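Agosto de 2018, e eu de novo escrevendo sobre planejador de trajetória em rede social. Segue o fio. 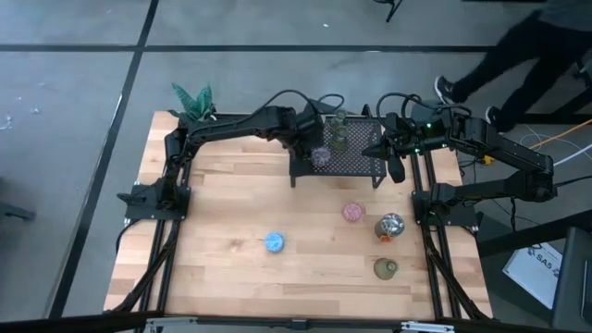
O problema da semana: dois braços, um planejador só. O Merrick (nosso planejador, nome escolhido antes de eu chegar) trata os dois como um robô único com juntas demais. Elegante no quadro branco. Na mesa, ele pensa, pensa e devolve timeout.

Rodei 151 pedidos de plano com os dois braços indo para a prateleira ao mesmo tempo. Falharam 57. O log de cada falha diz "no solution found", com a eloquência de sempre.

Primeira suspeita: a percepção. O Wadis segmenta objeto redondo direitinho até aparecer um metálico. Aí o reflexo vira buraco na nuvem de pontos, e o planejador acha que dá para passar por dentro da bola. Otimista, ele.

Vidro é pior. O pote translúcido existe nos quadros pares e some nos ímpares. Botei um filtro temporal de 4 quadros e agora ele existe com atraso.

Segunda suspeita, a certa: a caixa de colisão da prateleira estava com a altura em centímetros — o resto do arquivo, em metros. Uma prateleira com 100 vezes a altura que devia ter. O git blame aponta para mim, então vamos dizer que foi o Hasbridge, que é o conversor de URDF e não tem perfil aqui.

Corrigi a unidade. Rodando os mesmos pedidos de novo, com a mesma semente, e sem mexer em mais nada (mentira, mexi na tolerância do punho).

Se alguém tiver um validador de unidades que preste, aceito. O meu é um grep.

O código limpo sai em setembro. "Limpo" é o nome da branch.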